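Gilmartin 8 review: planning software for two arms

I have used Gilmartin 8 in our workshop at Holtodness since March. My test task is putting plates in a rack, and two arms must share one plate.

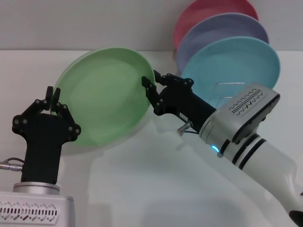
Planning and vision

Plans come quickly, in about 700 milliseconds. The viewer shows each camera beside the plan. 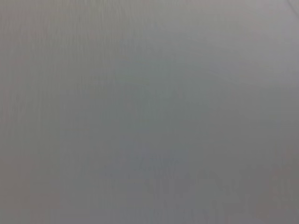
Wrist camera view, very close and out of focus

I would like a sharpness warning here. The licence costs 182 pounds. 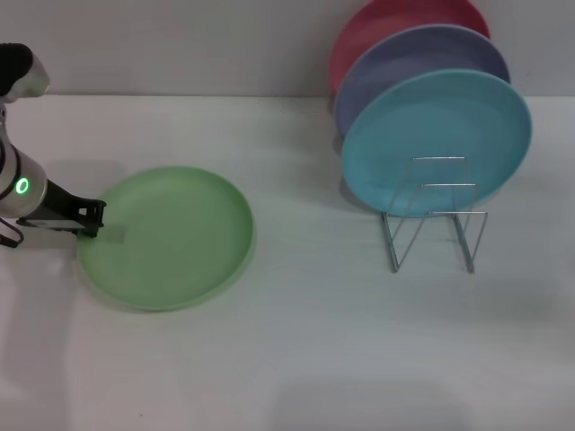 Contact settings are clear, but the manual is too short. I will renew it.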